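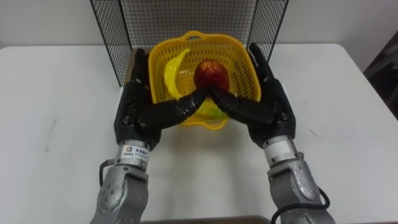
Budget season again, and I've got until Tuesday to send Yaroslav Hnatiuk one page saying what we want to buy and why. One page! The arms are paid for, that was last year's fight. The hands are the question now. Everyone prices a setup like this by the arms and then forgets that the small expensive fingers on the ends are what wears out. Fingers pushed together at the tips over a yellow basket of fruit, hour after hour, thumbs right up by the rim – that's the job, and it's the knuckle joints I lose sleep over. Oh and cables. Look at how the black ones loop out by the arms. I want proper cable guides on the list this time, even if they get laughed at.

So. Numbers so far.

Drukstead quoted 759 for a set of spare fingers. Per hand. Doesn't include the little screws, which I only found out on the second call. Vermeulen is cheaper but 11 weeks delivery, and we'd be into August before anything shows up. Toratier never wrote back. Will try again tmrw.

Service contract: 2000 a year from Drestano, covers 3 visits. I went back and forth on this. Last year I'd have said no way, we can do it ourselves. Then we did it ourselves and lost most of a week. Putting it in.

Stuff I keep leaving off and shouldn't:
another wire mesh panel or two
more baskets, the cheap plastic kind
a second table (the one we've got is scuffed but fine, just want a spare station)
shipping!! always shipping

Yaroslav will cut somthing, he always does. My guess is the table. If he goes for the finger sets I'm going to argue, the rest can wait till fall.

Still need to find the old Vermeulen invoice. Its in my email somewhere, probably under the wrong subject line. More once I hear back.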